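Plemitholm Habit Log

Daily check-in entries from people keeping a personal goal, such as walking more or going to bed earlier. Entries were typed into the Shehu app in Plevedport.

Version 2, 1/12/19

Contents
104 participants
1,000 entries, plain text, one per line
Fields: goal, day_number, note, mood
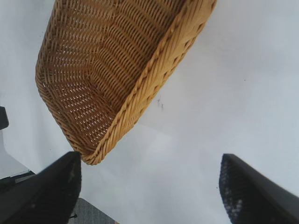 Woven basket, from above.

Known problems
Mood is blank in many rows. Two goals were merged under "exercise" in May and can't be split again.

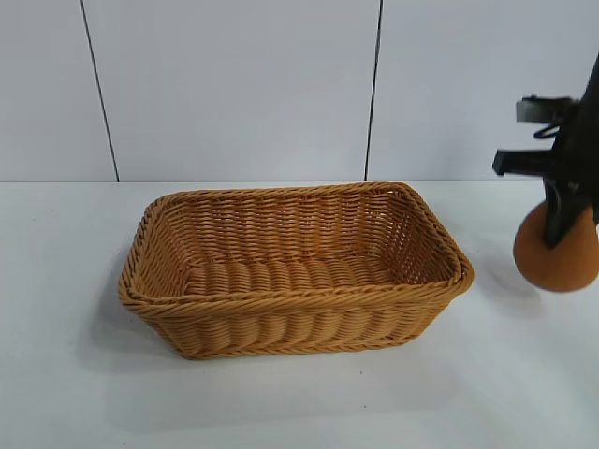 License
Free for non-commercial use. Please credit the Zostden project.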